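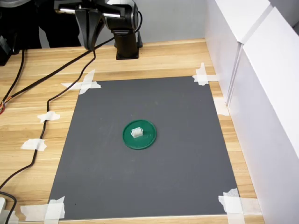 Step 3: Tape down the mat

A bare tabletop is slippery, and a lid will skate across it given half a chance. Lay the grey mat flat, then put two strips of white masking tape over each corner so they cross in a rough X. Run the ends well onto the wood.

Step 4: Put the lid in the middle

Round, green, rim up. By eye is fine — Saeed Ebrahimi once used a ruler and we still bring it up.

Step 5: Peeling it off

Pull slowly, along the grain. Tape left on since January will have opinions.

Search Ondthorpe How-Tos Go

© Onni Rantala, Ondthorpe | Contact | Back to top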